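4. Sorting and Folding on the Bed

This section covers the use of a made bed as the sorting surface for the Flarnine wardrobe system. It applies to single, double and queen beds. If you are using the Flarnine folding table, skip to Section 5.

4.1 Before you start

The bed must be made. Pull the quilt or bedspread flat to all edges and leave the pillows at the headboard. Garments laid on loose sheets pick up creases that carry through to the finished fold.

You will need:

Flarnine folding board, small or large
Divider cards (supplied, pack of 4)
Lint cloth
Willon drawer inserts, if fitted

Caution: Do not place the folding board on a heated blanket that is switched on. The board can warp.

Note: Quilts with a raised stitch can leave a faint pattern on velvet and satin. Lay a cotton sheet over the quilt before sorting these fabrics.

4.2 Laying out

1. Empty one drawer or one hanging section onto a chair. Do not bring more than one section to the bed at a time.

2. Place long garments first. Lay each one lengthwise, collar or waistband toward the headboard and hem toward the foot.

3. Place short garments beside the long ones, on the side nearest to you. They can stay bunched at this stage.

4. Keep the other half of the bed clear for the folding board.

5. Wipe dark fabrics with the lint cloth, working from collar to hem. Hold the garment down with your free hand.

If the quilt has a plaid or check pattern, the stripes can be used as a guide. Line up the shoulder seam with one stripe and the side seam with the stripe that crosses it. A garment that lies square to the pattern will fold square on the board.

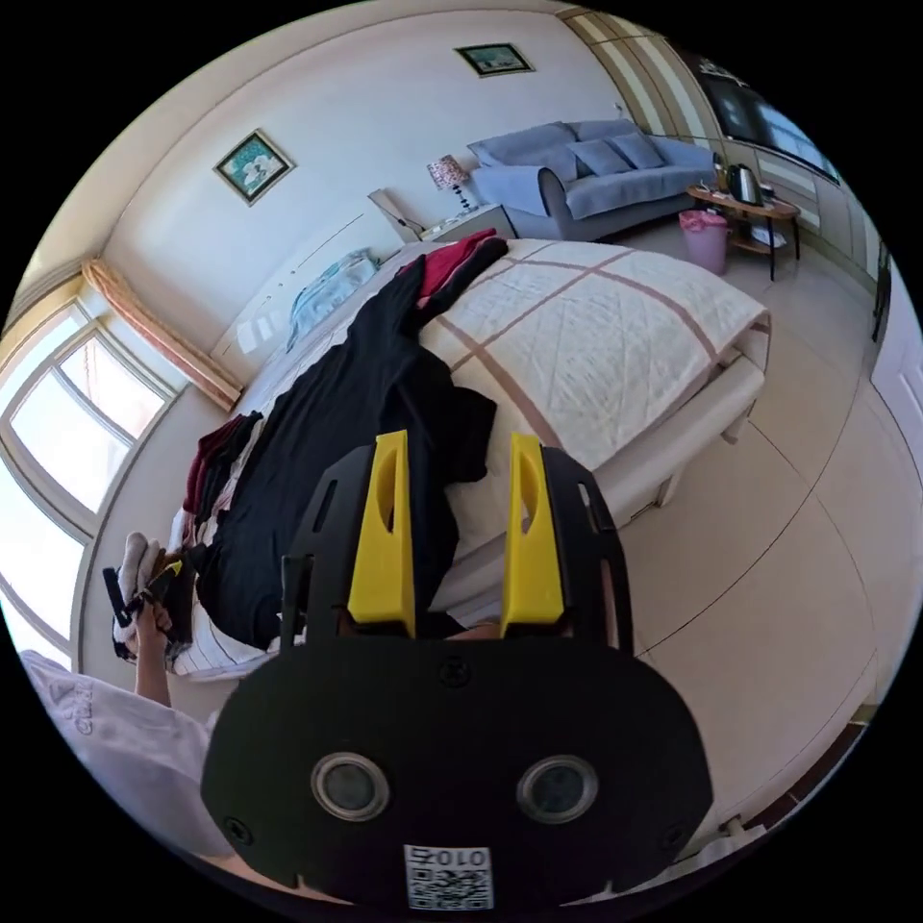
Beds with a raised frame at the side or foot need some extra care. Keep the folding board a hand's width in from the ledge so that the flaps can open fully — a flap that strikes the frame will bend at the hinge, and bent hinges are not covered by the warranty.

4.3 Folding long garments

1. Button or zip the garment and turn it face down.

2. Fold both sleeves across the back. On sleeveless garments, go to step 3.

3. Bring the hem up to the waist. Smooth outward from the center.

4. Slide the board under the upper half, with the top edge level with the shoulders.

5. Close the left flap, open it, then close the right flap and open it.

6. Close the bottom flap. Lift the garment off with both hands.

Coats and lined dresses should be hung. The board accepts a folded thickness of up to 3 inches.

4.4 Separating by color

Divider cards are marked Light, Dark, Red and Mixed. Stand one card at the front of each stack. Reds and maroons go together in the Red stack, apart from whites and creams, until each garment has been washed at least twice.

Caution: New red or black garments may transfer dye to a pale quilt if they are damp. Dry them completely before laying them out.

4.5 Problems

Stack leans to one side: The sleeves were folded unevenly. Refold from step 2 of 4.3.

Garment slides off the bed: The bedspread is too smooth. Put a bath towel under the board.

Lint comes back after wiping: Rinse the lint cloth and let it dry. Do not use fabric softener on the cloth.

Fold is wider than the drawer insert: Use the small board, or remove one wall of the Willon insert — see Section 7.

Revised 7 Apr 2021. Text: Rania Bitar. Checked: Fares Khasawneh.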